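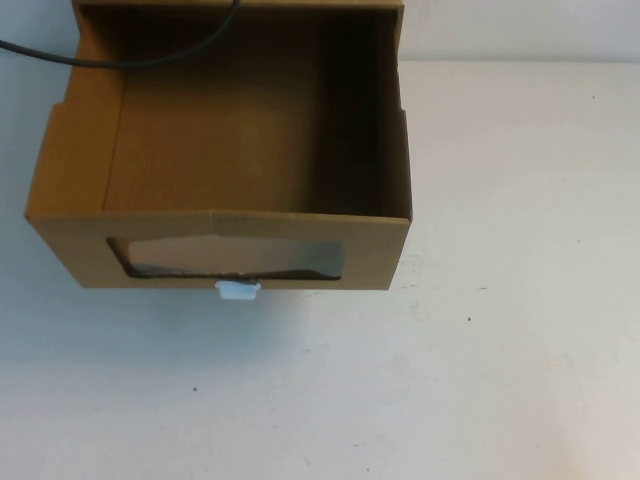 开口容器操作(软件)

开口容器操作是机器人操作软件中的一类任务模块,处理对象为无盖纸箱、料盒等顶部敞开、侧壁可能带有开窗或槽口的容器。该类模块通常包含感知、位姿估计、运动规划、接触控制和日志工具五个部分。本条目以开源软件栈Bistinine为主要参照,兼述其规划后端Tapsell和标注工具Justumton。

命名与范围

在Bistinine的文档中,“开口容器”指至少有一个面完全敞开、且敞开面在任务过程中不闭合的箱体。带翻盖但翻盖已内折的纸箱归入此类,翻盖可活动的纸箱则归入“铰接容器”,由另一模块处理。侧壁上的开窗不论是否覆膜,一律记为“次级开口”,在模型中单独编号。次级开口默认不可通过,只有在任务描述中显式声明后,规划器才允许夹爪或物体穿越。

坐标约定

容器坐标系原点取在底面与前壁外侧交线的中点,x轴沿前壁向右,y轴指向箱内,z轴向上。前壁定义为带有次级开口的侧壁;若有多个侧壁带开口,取面积最大者。早期版本曾以箱体几何中心为原点,由于纸箱高度估计误差较大,该约定会把高度误差带入所有下游量,第2版起废除。

感知

感知部分接收固定相机与腕部相机两路图像。固定相机用于获得箱体的粗位姿,腕部相机用于接近阶段的局部修正。两路图像各自独立推理,结果在容器坐标系下融合,不做像素级拼接。

粗位姿估计以上沿四条边为主要特征。瓦楞纸板的切口与折边在顶光下往往较亮,而箱内侧壁常落入深阴影,二者之间的亮度跃变较稳定。箱底与桌面的接触线对比度低,且容易受投影干扰,只作为弱约束参与优化。折边处纸板为双层,检测到的边缘可能对应外层,也可能对应内层,Bistinine将该处的厚度作为未知量一并求解。

次级开口的检测较为困难。开口覆有透明薄膜时,深度相机的返回值可能来自薄膜、箱底或后壁,三者在同一窗口内混杂出现。薄膜不平整时还会产生反光条纹和暗带,容易被分割网络误判为开口边界。现行做法是先用彩色图像拟合圆角矩形轮廓,再将轮廓内部的深度值全部置为无效,碰撞检测时按实心面处理。

腕部相机的修正环节需要处理自遮挡。接近箱壁时,夹爪手指常占据画面一角,失焦后边界模糊,与阴影难以区分。Bistinine根据关节角渲染手指掩膜,并向外膨胀若干像素;膨胀量由参数finger_mask_dilate控制,默认值为39。掩膜内的像素不参与边缘拟合。

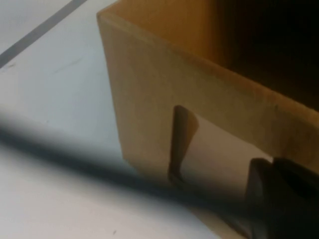

掩膜膨胀过小时,手指轮廓会被拟合为箱壁竖边,典型表现是估计位姿绕z轴突然偏转;膨胀过大时,可用的边缘长度不足,优化器退回固定相机给出的初值。两种情形在日志中分别记为EDGE_HIJACK和EDGE_STARVED。

规划

Tapsell将开口容器表示为五块薄板加一组命名区域。命名区域包括上口、内腔、上沿带以及各次级开口。路径搜索先在区域图上进行,得到区域序列后再在关节空间内求解轨迹。进入内腔的唯一默认通路为上口。

上沿带是沿四条上边设置的缓冲体,夹爪在其中运行时限速,且末端姿态须与最近侧壁保持平行或垂直。该限制可减少手指钩住纸板边缘的情况,代价是箱角附近的可行解减少。规划器在箱角处连续失败3次后,会放宽姿态约束并重新采样。

线缆未列入标准碰撞模型。工作区内有线缆跨过箱沿时,Tapsell允许以折线管道的形式手工添加静态障碍,但不跟踪其形变。若线缆在任务中受到牵动,应重新发布障碍,否则后续规划沿用旧几何。

接触控制

纸箱质量小,与桌面的摩擦力有限,侧向接触容易引起整体滑移。控制器在接触阶段采用笛卡尔阻抗模式,沿前壁法线方向的刚度设为较低值,切线方向维持较高刚度。控制循环频率为100 Hz,力矩传感器读数在进入控制律之前经过低通滤波。

滑移检测以腕部相机中上沿边线的位移为依据。夹爪静止而边线移动,判为箱体滑移;夹爪与边线的相对运动符合运动学预测,则判为正常。腕部视野中看不到上沿时,该判据失效,控制器转而比较前壁法向力的下降速率,误报率明显上升。

工具与数据格式

Justumton用于标注与回放。每条记录包含同步后的图像、关节状态、指令和事件标签,标注者可在时间轴上标出接近、接触、脱离等阶段。次级开口按角点标注,圆角处取两侧直边延长线的交点。覆膜状态分为“有”“无”“不确定”三档,标为“不确定”的样本不进入训练集,仅用于回归测试。

Justumton不要求两路相机的时间戳严格一致,回放时按最近邻对齐。快速运动段因此可能出现两路画面错位,查看此类片段时应以关节状态的时间轴为准。

已知局限

箱壁受压变形后,五块薄板模型不再成立,Bistinine目前没有柔性模型。桌面与墙面均为浅色时,背景边界对比度低,固定相机的地平线校验经常被跳过。桌面上的污点和划痕一般不影响箱体检测,但桌面上与上沿近似平行的条纹可能被选为候选边,需借助高度信息剔除。

Jistham分支在上述基础上加入了前壁局部弯曲项,以单个二次参数描述,尚未合并至主线。该分支与主线的标注格式兼容,位姿输出多一个字段,下游程序如按固定长度解析消息,需相应修改。

参见

铰接容器操作
手眼标定
阻抗控制
透明物体深度补全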